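# Chapter 4: Sorting, Stacking and the Promise of a Tidy Table

Most household manuals will tell you that dishes should be grouped by kind – plates with plates, bowls with bowls – and that time saved follows of its own accord. Readers should be slow to believe it. Kumiko Furukawa's Oshima handbook makes the claim on its first page and never tests it. Katsuhiko Hirose repeats it, with a figure of 500 hours saved over a lifetime and no word on how he got it.

Patterned plates and plastic bowls on a green tabletop:

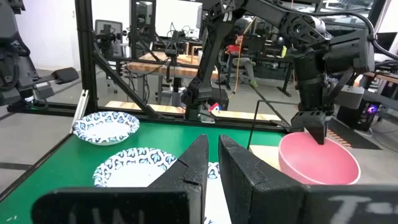
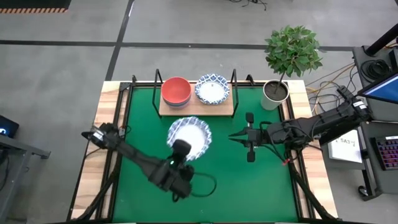
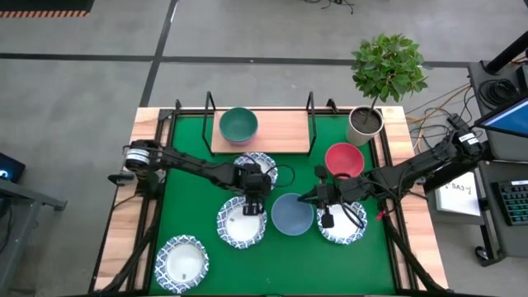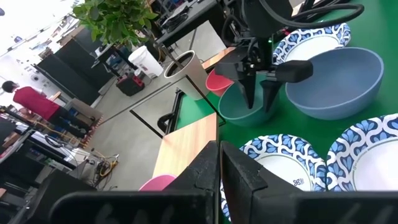 A bowl nests inside another bowl only if the sizes allow it, and a shelf helps only if it is wide enough for what people own. The manuals skip both points. They also assume that a stack, once made, is left alone, yet the bowl you want has a way of being at the bottom.

In this chapter we go back to the Irklow kitchen diaries and ask what sorting costs as well as what it saves. Before reading on, write down where you keep your own bowls and why. Section 4.1 begins with shelves.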